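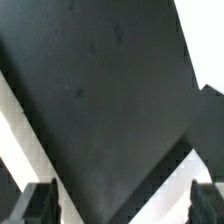

Dark grey panel with a matt surface, showing smudges.

A matt panel is a flat sheet with a dull finish that scatters light. Dark grey is a common colour, though it shows marks and pale dust more readily than mid grey. Smudges are usually wiped off with a damp cloth — polish leaves shiny patches.

Comments (2)

Inese Vaher: Could the article cover scratches too?

Joseph: Dish soap worked on mine, after 3 goes.

Contact | © 2025 Clusent | Back to top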